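**Ticket: gripper loses the flap on box-opening task**
Project: Londley student robotics, arm team
Opened by: Fraser Rankin
Status: open, workaround in place
Priority: high (needed for the March demo)

**Problem**

The arm is supposed to take hold of one flap of a cardboard box, fold it out, and let go. It finds the box fine. It closes on the flap fine. Then on the pull, the flap slides out of the pads and the arm carries on to the end of its path with nothing in it. The script reports success every time, so the run log is no use for counting failures. We have been writing them down by hand.

First batch: 100 tries, 23 slips. Most of the slips were in the second half of the batch.

**Setup**

- Arm on the bench in the Chisholm room, same mounting holes as last term
- Two-finger gripper, black pads
- Wrist camera on, used for finding the flap edge
- Control script from the shared folder, branch "flap-pull"
- Plain brown boxes from the recycling pile, no tape

**Log**

**Entry 1.** Checked the obvious things. Gripper screws tight. Cable not catching on the elbow. Power supply steady. Ran the open/close test from the Lanach starter code and the fingers met in the middle each time.

**Entry 2.** Raised the grip force in the config by two steps. Slips stopped for a short run, then the motor got warm and the controller cut the force back by itself. Put the setting back where it was. Please don't raise it again without asking, the warning only shows up in the terminal and it is easy to miss.

**Entry 3.** Cleaned the pads with a damp cloth and let them dry. There was a lot of brown dust on the cloth. Slips went down. This probably explains why the second half of the first batch was worse. Added "wipe pads" to the start-of-session list.

**Entry 4.** Still slipping now and then with clean pads. Watched several runs from the side. The slip happens at the point where the path changes direction, about 2 seconds after the fingers close. The wrist turns faster than the flap can bend on its crease, so the pads get dragged along the cardboard.

**Entry 5.** Slowed the turn to half speed. No change in the grip setting. Ran until the end of the session and only saw slips on the one box that had been used the most. Its corner had gone soft and the layers were coming apart. The pads close on it, the outer paper moves, and the inside stays put.

**Entry 6.** Swapped in a new box. No slips in the rest of the session at half speed. Went back to full speed with the new box and it slipped on the fourth try, so the speed matters even with good cardboard. Leaving it at half.

**Entry 7.** Tried the Jamutix pad covers that were in the drawer. They are too thick. The fingers can't close fully on a single layer and the script times out waiting for the closed signal. Took them off and put them back in the drawer with a note.

**Entry 8.** Sunday session. Edge finder picked the wrong line twice. With the arm low and the camera pointing up, the grout lines on the wall are dark and straight and the script takes one of them for the edge of the box. Added a check that the edge has to have brown on one side of it. Has not picked a grout line since, but I only had time for a short test. If it comes back, try moving the box further from the wall before changing the code.

**Entry 9.** Fixed the false success report. The script now reads the finger gap at the end of the pull as well as at the start. If the gap has dropped to zero, it logs SLIP and stops. Tested by pulling the flap out by hand in the middle of a run. It logged SLIP. Did the same with a full grip and no pull, and it logged OK.

**Entry 10.** Second batch, 100 tries, half speed, new box at the start, pads wiped before the first run and again at the halfway point. 2 slips. Both came late, after the corner had started to wear. Good enough for the demo if we change boxes between groups.

**What we changed**

1. Turn speed cut to half in the flap-pull config
2. Pads wiped at the start of every session
3. Edge check needs brown on one side
4. Finger gap read at the end of the pull
5. Worn boxes go back to recycling, don't put them on the shelf

**What we did not change**

Grip force is at its original value. Path points are the same. Camera position is the same.

**Still to do**

- Have the script retry once after a SLIP instead of stopping. It needs to back off first or it will push the box along the bench.
- Longer test of the edge check with the lights off on the window side.
- Decide how worn is too worn. Right now it is whoever is running the arm looking at the corner, and we don't all agree. My rule is that if you can see the layers opening at the corner, change it for demo runs. For practice it is fine to keep going.
- Somebody needs to copy the config to the demo laptop. It still has the old full-speed version.

**Notes for whoever picks this up**

Start the arm from the parked position. If it starts from anywhere else, the first pull comes in too high and you will get a SLIP that has nothing to do with the pads. Write the box number on your log sheet. I did not do this for the first batch and could not work out afterward which box the slips belonged to.

Leave the ticket open until the retry is in.

Wrist camera, flap held between the pads:

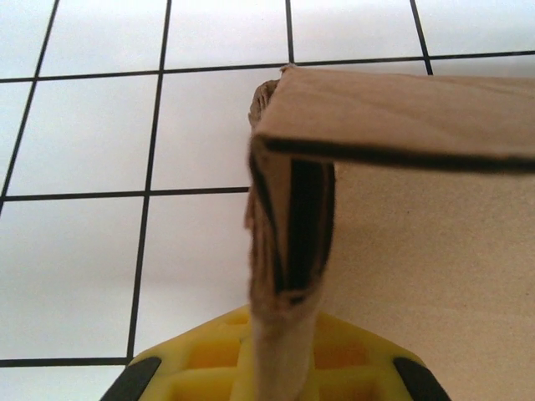 Does the half-speed setting slow down the whole run?

Only the turn after the fingers close is slower. The approach, the grip and the return to the parked position all run at their normal speed.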